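4.2 Beleuchtung und Arbeitsplatz

Dass die Deckenbeleuchtung im Großraumbüro die Arbeit am Schreibtisch spürbar erleichtert, wird in der Planungsliteratur gern behauptet, aber selten geprüft. Unsere 30 Befragten bei Kenano urteilten uneinheitlich. Leuchtstofflicht und Pendelleuchten treffen dort unter derselben weißen Decke aufeinander (Abb. 4). 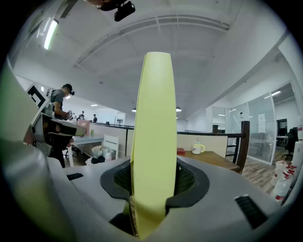

Rizwan Shaikh wendet ein, die Mischung störe kaum, solange 300 Lux am Tisch ankämen. Das mag sein — belegt ist es nicht.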